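Keeping one humanoid cell running: speaker notes
Shahab Sharifi, Tillmont
Maintenance track, 21 minutes plus questions

Slide 1. Title

Say good morning, say name. I look after the Skerno cell at our Flultton site. One robot, two tables, one filing rack. Houshang Soltani wrote the control side and I do the hardware, so if a question is about the policy or the planner, point people at Houshang. He is in the room until noon.

This is a talk about setup and upkeep. No learning curves in it.

Slide 2. What the cell does

The robot picks flat items off a white desk and puts them in an upright file rack on the table next to it. Books, booklets, leaflets, wrapped items. The arm work is ordinary. What wears out is the hands, and what drifts is the furniture.

Numbers for this slide: 453 hours on the current pair of hands. 778 logged pick cycles since the last full strip-down, which we did in September. Leave these up for a moment, people like to write them down.

Slide 3. Hands, part one

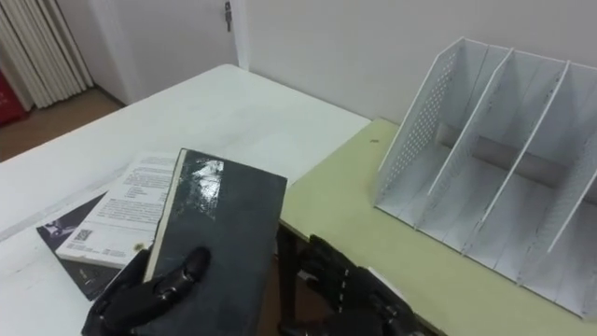
We inspect the hands every 200 cycles. The interval came from experience. We began with a monthly check, and by the second month we were finding loose finger screws halfway through a session, so we moved to a cycle count and have stayed there.

Order of the check:
Arm parked, drive power off, hand supported on the foam block.
Wipe the fingers down with a lint-free cloth, lightly damp, no solvent.
Move each joint by hand through its full travel. Feel for grit, feel for a dead spot.
Put the driver on every knuckle screw. You are checking that it holds, so use very little force.
Look at the finger pads under the lamp. A pad with a shiny patch gets replaced.
Power on, run the open and close routine, and compare the finger currents with the last sheet.

If one finger draws more than its neighbors, stop there and find out why. Twice for us it was paper dust packed in behind a joint. Once it was a pinched wire at the wrist, and that one took a whole afternoon because I started at the wrong end.

Say something about paper dust here. Old hardcovers shed a lot of it. It mixes with whatever is on the joint and turns to paste. We used to oil the knuckles between strip-downs and we stopped doing that.

Slide 4. Hands, part two: spares

Keep one complete hand on the shelf, already calibrated. Swapping a whole hand takes us less than a coffee break, and the repair can then happen at the bench with good light. Repairing fingers on the robot, bent over the desk, is how you lose screws down the gap between the tables. I have lost a few there.

Label the spare with its calibration file name. We put on a spare once with the previous hand's offsets still loaded, and it closed short on everything for a morning.

Slide 5. Layout

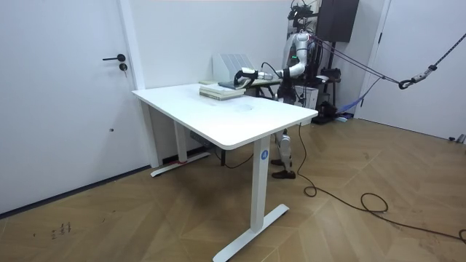
Skerno cell from the side. Arm out over the desk at the book stack, harness line running up to the right.

Three things to cover on layout. Take them slowly, this is the part people copy.

First, the desk. It is a plain office standing desk and we never raise or lower it. The controls are disabled. Somebody at another site left theirs live, a chair arm pushed the button, and the top came up under a moving arm. Set the height once, disable the buttons, and write the height on a sheet by the door.

Second, the harness. The robot is on its line whenever the legs have power, even for a job done standing in one place. Check the slack before each session. Too tight and it pulls on the balance, and you will spend an hour blaming the ankles. Too loose and it does nothing useful in a fall. Houshang and I settled on a hand's width of drop and we both use the same hand for it, mine. Look at the carabiner gate every time. It should be fully closed and you should be able to see that from the floor.

Third, cables. Anything on the floor near the feet gets moved or tied before we start. We were careless about this for the first few weeks. The rule now is that whoever powers up the robot walks the floor first, and it is the first line on the start sheet. If you can give the desk its own outlet on the wall side, do it. Ours came later than it should have.

Slide 6. Marking positions

The desk was nudged often in the early days. Cleaning, people leaning on it, somebody squeezing past to get to the door. A shift the width of a pencil is enough to make the hand land on the edge of a book where it should land on the flat.

What we do now: floor marks at the feet of the desk, checked by eye at the start of each session, and a touch-off routine where the robot puts one fingertip on a set point on each table. If the touch-off is out, we move the furniture back to the mark. We do not correct it in software. We tried that and ended up with a pile of small offsets that no one could explain a month later.

Slide 7. Two tables, one job 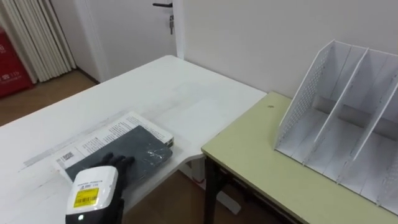
Table height gave us more trouble than anything in the hands. When we set up the cell we wanted two matching desks, and the second one was delayed, so we borrowed a table from the Mirzaei room next door. It stayed. The yellow-green table sits slightly lower than the white desk, and in the first version of the place motion we had a single work height for both surfaces. Items were let go too high and tipped on their way into the rack. Now each surface has its own height in the config, measured with the touch-off, and the file carries the date it was measured. The other lesson was film. A package in clear plastic throws highlights all along its top and side, like the dark one under the hand here, and our edge detection took the highlight for the edge. Houshang can tell you how he handled it. On my side I swapped the pads for a softer compound, which grips film better and wears faster.

If your tables do not match, measure both. If they do match, measure both anyway, the floor may not be level. Ours is a wood floor and it moves a little with the seasons.

Slide 8. The rack

The file rack is light and slides when an item goes in at an angle. We tried tape, and it crept. We tried a weight in the last slot, and that cost us the slot. Currently there is thin rubber sheet under the base and it holds well enough for booklets. With a heavy hardcover it can still shift. Ask the room if anyone has a better answer, I would like one.

Wipe the rubber every week. Dust gets under it and then it is no better than the bare table.

Slide 9. Daily sheet

Read this one out, it is short.

Before: floor clear, desk on marks, harness slack, carabiner gate, wrist housing clean, fingers free, touch-off on both tables.
During: one person at the stop button, and that person does nothing else.
After: hands open, arms parked, pads wiped, cycle count written down, battery on charge, rack emptied.

The whole start takes us 15 minutes when nothing is wrong. New people skip the cycle count. We moved the clipboard to the inside of the door and that helped.

Slide 10. What I would change

A heavier rack. A second calibrated hand for the left side, at the moment we only keep a right. Matching tables, if the order ever comes. Better light at the bench.

Questions. If time runs short, drop slide 8 and go straight to the daily sheet. Printed copies of the sheet are on the table at the back, and the blank version can be edited, so change the intervals to suit your own machine.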